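Bottle deposit plan for Noseck goes out to residents

December 20, 2020

Households in Noseck have until the end of next month to comment on a plan to charge a small deposit on plastic drinks bottles. Shops in Ullow have run the same charge for 18 months. 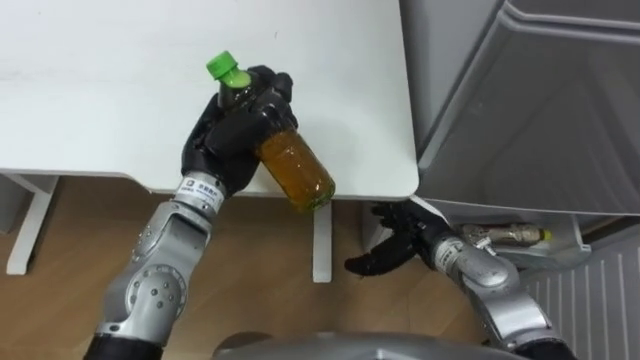

How it would work

Customers would pay the deposit at the till and get it back at any shop that sells drinks. Milk and medicine bottles are left out. 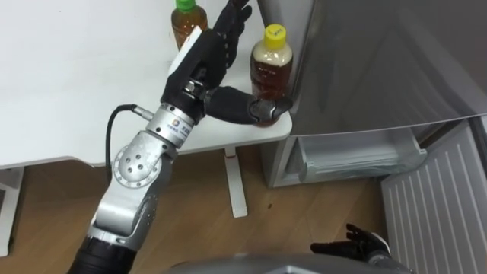 Bottled tea would be covered by the deposit.

The district says 1,420 people answered its first survey in November, and over 80 per cent were in favour. Smaller shops were less keen, mainly over storage. Those with no back room could apply to be exempt. 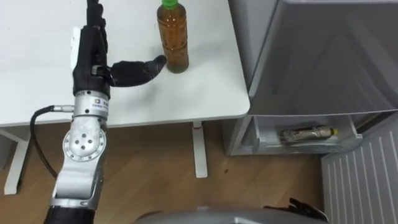
Harriet Boateng said the exemption should be automatic, as small shops had enough forms to fill in already.

Paper copies of the plan are at Morel library. A decision is expected in spring.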